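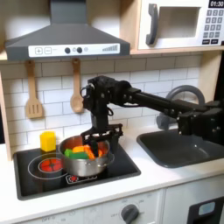
Notebook, Tuesday, 7:15 a.m.

Vegetable dye bench, onion skins again. Jar 5 came out gorgeous. I opened the lid before I had my coat off and the yarn has gone a deep coppery gold that I have been chasing since the spring. Pulled the skein, squeezed it gently, hung it on the rack by the window. Will not judge the final shade until it is fully dry, but wow.

What was different about jar 5: same Prembridge wool as the others, same alum mordant, same skins. The only change I can find in my notes is that it sat in the bath overnight with the heat off instead of coming out after the simmer. I had put that down as a mistake (I forgot it). Repeating it on purpose tonight with two skeins.

Recipe as it stands, so I stop hunting through loose sheets:

Wool, scoured and wetted out, 100 g skein
Alum at 15 percent of the dry weight of the wool
Cream of tartar, a teaspoon, level
Dry yellow onion skins, same weight as the wool
Simmer the skins for an hour, strain, let the bath cool until I can hold a hand in it, then the wool goes in
Bring up slowly. Never a boil. The last boil gave us felt, and it's still in the drawer if anyone wants a pot scrubber.

Water. I keep coming back to the water. The tap here is hard and the rain barrel is soft, and the two give different golds from the same bag of skins. Tap water pulls it a bit toward orange. Rain water is cleaner, more lemon, and I think I like it better on the fine yarn and less on the chunky stuff. The swatches are pinned side by side on the corkboard, tap on the left. Please don't rearrange them, the labels fell off and position is all we have.

9:40 a.m.

Started the red cabbage while the kettle was on. I know, I know, cabbage fades. I still want to see it! Chopped half a head, covered it with rain water, simmered until the leaves went gray and sad and the liquid was a purple you could write letters with. Split the liquid into three cups:

Plain: purple, as expected
Splash of white vinegar: hot pink, instantly
Pinch of baking soda: blue, then blue-green after a few minutes on the bench

Dipped a strip of cotton and a strip of wool in each. The wool grabs the color far better than the cotton. The pink wool strip is the prettiest thing on the bench today. Taped half of each strip into this book and the other half to the south window for the light test. Check in July.

For the light test, cover the bottom of each strip with the black card, the thick kind. The thin kind let light through last time and we compared faded with slightly less faded for weeks.

11:30 a.m.

The Grastska skeins arrived. This is the undyed gray, and it smells strongly of sheep in the nicest way. I weighed one dry, 49 g, so call it half a skein by our usual count and halve the alum. Scoured it twice. The first rinse ran brown and the second was nearly clear.

Overdyeing gray is the thing I am most excited about this month. A yellow over natural gray should land on a mossy olive, and if the gray is uneven (it is, lovely flecks all through) the olive should be uneven too. Put it through the exhausted bath from jar 3, which still had a surprising amount left in it. Half an hour in, it was already khaki.

Note on exhausted baths: keep them! A second bath is softer and a third is the color of weak tea, and all of them sit together beautifully in stripes. I have been pouring good color down the drain for a year. Write the bath number on the tape with the pencil, the marker runs.

2:00 p.m.

Iron. Made up a small cup of iron water and dipped the end of a gold sample for a slow count of seven. It went from gold to dark olive so fast I yelped. Rinsed at once. A little goes a very long way, and too much leaves the wool harsh, so from now on iron is a dip at the end and never goes in the main pot. The iron spoon stays in the iron cup. If the iron spoon ever wanders into the big pot, every yellow from then on will be a green.

Tried the Flundby linen too, with the same gold bath. Pale, patchy, a bit like a tea stain. Linen wants a tannin step first. I have a bag of oak galls somewhere, possibly behind the Gautam cotton on the top shelf.

To do:
Two skeins into the onion bath, heat off overnight, one tap and one rain
Find the oak galls
New labels for the corkboard
More onion skins, only yellow, the red ones go in the other sack
Wash test on jar 5 once dry, cool water, the mild soap

5:10 p.m.

Jar 5 skein is dry on the outside and still damp in the middle. Lighter than it was this morning - more honey than copper - and I still love it. Snipped a length and taped it in below the cabbage strips. Both overnight skeins are in, lids on, heat off at five.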